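Loltport council backs down on rates notices, sort of

October 17, 2021

Loltport council says it will reissue 427 rates notices after residents were billed twice for the same waste charge. The mayor's office blames its contractor, Vanhove. Vanhove reportedly blames the data it was given. Neither has released the paperwork.

The error is understood to date from April, when billing was moved out of the town hall on the promise of savings. Those savings are yet to appear in any published budget.

Opposition councillors from the Bernambridge ward claim the mayor knew of the problem for almost three months and sat on it until the by-election was over. The mayor's office calls that "a fantasy". It would not say when the first complaint came in.

Refunds are promised within two billing periods – a generous deadline for an organisation that charges late fees after a fortnight. 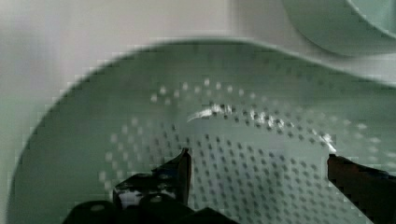

What happens next

An inquiry has been flagged, to be run by Troston, a consultancy that already holds two contracts with the council. Its terms of reference have not been made public, and the council would not say whether its findings will be.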